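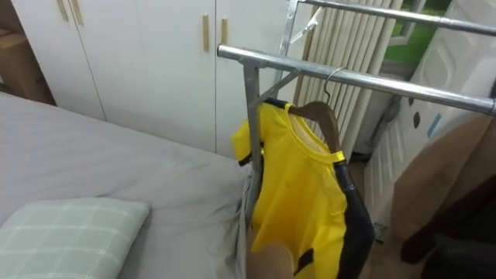
Personal property coverage is the part of a homeowners or renters policy that most people read last and argue over first. The limit is often set as a share of the dwelling limit, or picked from a short menu on a renters application, and neither method looks at what the household owns. A bedroom shows how far off the number can be. The furniture is easy to list: a bed, a tall white wardrobe with plain doors and slim light-wood handles, a gray fitted sheet, a pale green pillow. What hangs behind closed wardrobe doors is harder, and in a smoke or water loss it can add up to more than the wardrobe itself.

Bhupendra Maurya adjusted contents claims for Nolard, a regional carrier, before moving to its training unit. He describes the clothing section of a claim form as the one where policyholders guess most. "They write 'clothes' and a round figure," he said. "I can't pay on that. I need type, quantity, age and replacement price."

Two settlement methods are in common use. Actual cash value is often worked out as the cost of a like item today, less depreciation for age and wear. Replacement cost pays for a new item of like kind and quality, usually in two steps: the depreciated amount first, then the balance once the item has been bought and the receipt submitted. The balance is called recoverable depreciation, or the holdback. Policies set a deadline for claiming it, and the deadline is in the loss settlement provision, well away from the declarations page.

The difference is easy to work through. A winter coat that costs $600 to replace and carries $400 of depreciation settles at $200 on an actual cash value basis, before the deductible. Under replacement cost the policyholder gets the same $200 first and can collect the other $400 after buying the coat. If the coat is never bought, or the receipt is late, the two methods pay the same.

We use cookies to remember your settings and measure how pages are read. Manage preferences | Accept

Depreciation schedules vary by carrier. Some use a straight line over a stated useful life; others adjust for condition, which means somebody has to have recorded the condition. Software has made this faster without making it uniform. Jemonum, a contents pricing program licensed to several adjusting firms, assigns each clothing category a default life and lets the adjuster override it. Seema Yadav, who reviews contested claims for policyholders, asks for the override log in every file. In one fire loss she handled, the schedule ran to 258 clothing lines, all depreciated at the default rate, including items with store tags in the photographs. The carrier revised the schedule after she matched the photographs to the line numbers.
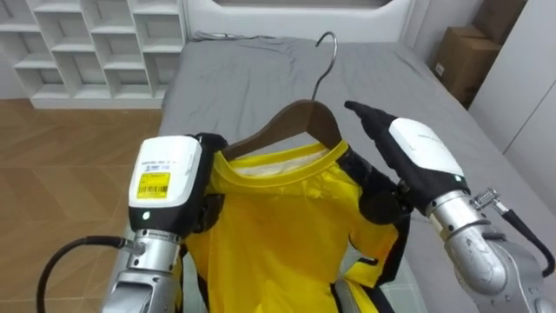

A record of condition is cheap to make before a loss and close to impossible to make after one. The usual advice is a slow video of each room, with drawers and closet doors open. For clothing, stills of single garments are better evidence, as a rail of hangers photographed from the side shows shoulders and little else. Even a plain item gains from being shown whole: a yellow T-shirt on a dark brown wooden hanger, held up over a bed with a gray sheet behind it, can be matched to a line on a schedule by type and color. Low-value garments can be grouped. Anything tailored, leather or bought for an occasion should have its own entry with the purchase price.

Cleaning is the other route. After a smoke loss the carrier may offer to restore garments before it will discuss replacing them, and a textile contractor such as Wolteck will take them away, tag them and return them sorted by result. Policyholders should get a copy of the pickup sheet before the truck leaves. Items returned as not restorable go back on the schedule, and the cleaning charge for them may still be counted against the contents limit, depending on the wording. Ask in writing.

Sublimits deserve a separate look. Furs and jewelry are commonly capped for theft, and the cap applies to the whole category – a single ring can use all of it. Scheduling an item removes it from the cap and normally requires a receipt or an appraisal. Property kept at a storage unit may fall under a lower percentage limit too. Maurya suggests checking these figures at each renewal and storing the inventory off the premises.

Comments (3)

Catríona Corrigan
We missed the holdback deadline on our claim. The letter mentioned it on page 2, under the payment table. Worth printing that paragraph in bold.

Asanka Biswas
Does the per-room video need to be redone every year? My agent says yes, my policy says nothing.

Shanti Chaudhary
I do mine in March when the coats get put away. New things only, added to the old file.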